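Room checklist - Prina training kitchen and study room, Forsyth Adult Learning
Walked 25 October 2019

Hi all, my notes from the walk-round before the new life skills group starts. I've put OK or FIX next to each one so you can skim!

1. Entrance and ramp - OK
Door stays open on its own now, hooray. The mat still curls up at one corner, so I taped it down for the time being.

2. Study room storage - OK
Learners fetch their own folders in here, so I checked that doors swing freely and nothing heavy lives up high. Please push things all the way back when you put them away.

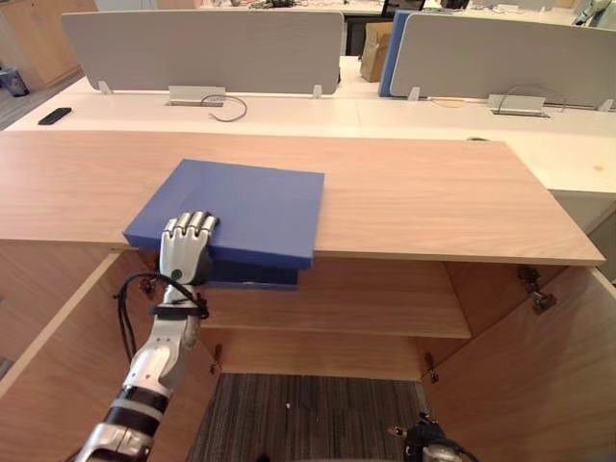

3. Kitchen outlets and kettle - FIX
The kettle cord hangs over the counter again. I moved it, but we need the short Plorneck one back from room 314. The other outlets passed, and the stickers are good until February.

4. Cabinet doors and hinges - OK
I opened and closed every one in the study room and listened for creaks (my favorite part, don't judge me). If a screw works loose, put it on the Trulleck sheet and I'll get to it. 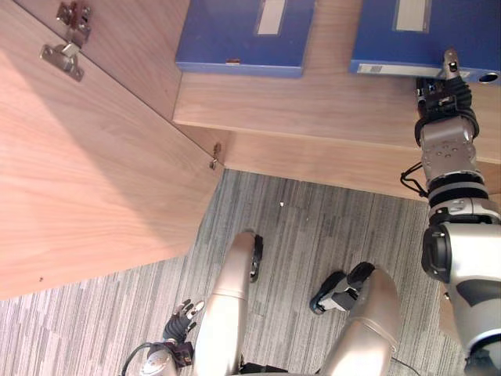
5. First aid box - FIX
Low on blue bandages, and the burn gel is out of date. I've ordered both on form 507. The eye wash is fine.

6. Floors and walkways - OK
Bags go on the hooks, please, even at break! One of our learners uses a walker and needs a clear run to the sink. 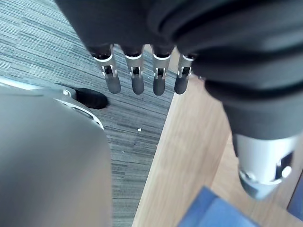
7. Fire drill - FIX
We took 6 minutes last time and I'd love to shave that down. I'll go over the route with the group on their first morning, with the picture cards.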